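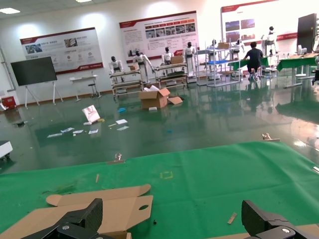

Section 3: Getting your westerns into Jiltar

By now you should have Jiltar installed and be looking at an empty library, so let's put some cowboys in it. You'll want plenty of room to spread the books out while you work – a big table with a green cloth over it, like mine, is lovely for this, and there's no need to make up your cardboard box yet, it can lie flat with its flaps and its oval hand-hole until we get to packing in step 9. I'm going to use the Gallitz books as I go along, a long-running trail series from Clulivmont, mainly as they have every awkward thing a series can have: reprints under new titles, two-in-one volumes, and a prequel that came out when half the characters were already dead. If you can get Gallitz in, you can get anything in.

Before you start

Have your books to hand, plus a soft pencil and a few slips of paper. Turn off automatic matching (Settings, then Library, then Matching). I know it sounds like the clever option, but on old paperbacks it grabs whichever edition it finds first and you'll spend the evening undoing it.

Caution: if you already have a library in Jiltar 2, make a backup first. Importing a series over the top of an old one replaces your own notes without asking. I lost all mine that way and I'm still cross.

Making the series

1. Open Jiltar and choose New Series from the left-hand menu. Type the series name exactly as it's printed on the spine of the earliest book you own. For us that's just Gallitz, no "The" and no "Saga" (the Saga bit only arrived with the reprints).

2. Under Type, pick Continuing Hero if the same rider turns up every time, or Shared Setting if it's a town or a ranch with a changing cast. Gallitz is a Continuing Hero. You can change this later, though you'll lose any character links you've made.

3. Set Order to Story Order or Published Order. My advice is Published for your first go. Story Order looks tempting, but it puts the prequel at the top, and the prequel gives away who sold the rifles!

4. Press Ok. There's no message to say it's worked, the box simply closes and the series name appears on the left. If it doesn't appear, click the little arrow next to Fiction, as new series are tucked away in there.

Adding the books

5. Click Add Book and fill in the title, the author and the year. Use the year of your own copy and put the first publication year in the box underneath. People mix these up constantly, me included.

6. If your copy has been retitled, type the old title under Also Known As. The second Gallitz book has been sold under three different names over the years, and without this you'll buy it again. Ask me how I know.

Note: two-in-one volumes go in as one book with two stories. Tick Contains More Than One, then press the plus sign. Please don't enter them as two separate books, or Jiltar will go looking for a paperback you haven't got and put it on your wants list.

7. Choose a condition. The choices are Good, Reading Copy and Held Together By Hope, and yes, that last one is really in the program. If pages are missing, say which ones in the notes. The box holds 52 characters and then stops taking them, so be brief. I write things like "p. 38 torn, shoot-out still readable".

8. Press Ok, then write the Jiltar shelf code on a slip and pop it inside the front cover. Pencil only, and never on the book itself. Don't use sticky labels on the cheap pulpy stock either – they lift the ink when they come off.

Packing the ones you're not keeping out

9. Make up your box now, folding the bottom flaps in first and pressing them properly flat. Lay the books on their sides, spines facing alternate ways, and don't be tempted to fill it to the top. Books are heavier than they look and a bulging box will crush the ones underneath.

10. Back in Jiltar, select the books you've packed, choose Move To, and give the box a name. I name mine after towns in the stories, so I've got a Red Fork and a Dry Mercy, and I can always remember which one went up to the loft. A plain letter would do just as well.

Caution: lofts get damp and garages get worse. If you can't avoid either, keep the box off the floor, and look in on it in January when it's at its coldest.

If something goes wrong

The series shows twice. You've probably got a stray space after the name. Right-click the newer one, choose Merge Into, and pick the original.

The books are in a daft order. Check that every one has a first publication year. Anything without one sinks to the bottom, even if it's the very first book.

Jiltar says "Author conflict". This happens a lot with westerns, where one house name might cover several writers. Enter the name on the cover as Author and the real writer, if you know it, as Written By. On the Gallitz books the changeover comes at number 17, when the horse changes colour and everyone starts saying "reckon".

The cover picture is wrong. Click it, choose Remove, and leave it blank or add your own. A wrong cover is worse than an empty square when you're hunting through a second-hand shop with your phone in one hand.

The list stops at 28 books. You're on the short view. Scroll to the bottom and press Show All, which is very small and very grey. I've asked for it to be bigger.

Section 4 covers characters, family trees and feuds, including what to do when somebody comes back from the dead with a different surname. You don't need it for lending or printing lists, so skip to Section 5 if that's all you're after.

Oana Nistor
Last updated Dec 17, 2023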